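Trikeo open day: teaching by hand
17/10/2019

I went to Trikeo's open day expecting a robot. There was one, at the back, behind a rope, and it moved for maybe a quarter of the afternoon. The rest of the visit was people at wooden tables squeezing handheld grippers, and that is the part the company wants customers to get excited about.

The pitch came from Edivaldo Meireles, who runs the demonstration side. You do the job yourself with the gripper, a camera on the tool records what it sees, and the recordings go into training. No programming, no teach pendant. He says 100 recordings will get you a rough version of a simple task and 500 will get you one you can leave alone. I asked what "leave alone" meant. He said it depends on the task.

They let visitors have a go. The tool is heavier than I would want to hold for a whole shift, and the fingers have some play in them that you learn to allow for. My job was to pick up a small part and set it down again inside a taped square. I did it 18 times and got bored by the tenth, and my later tries were sloppier than my first ones. I'd like to know what the software makes of that. Every operator gets tired, and presumably the tiredness goes into the data with everything else.

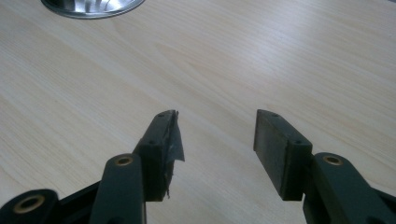
Ignacio Domínguez, one of the engineers, was more forthcoming than the sales people. He told me they throw out a good share of what gets recorded but wouldn't say how much. He also said the finger coverings are the first thing to go and get changed when somebody remembers. Fair enough, but a worn pad grips differently from a new one, and I didn't see that mentioned on any of the posters.

In the next room they had remote control, using a system called Dredum. The operator moves a small arm and a big one copies it. It looks better to a crowd, and there was a crowd. It is also a lot slower – the woman running it needed two tries to stack a pair of cups, and she does this for a living.

I left with a brochure and no price. Meireles said a customer trial starts in March and that results would be shared. I've asked to be on the list, and I've asked for the failures as well as the successes. He wrote that down.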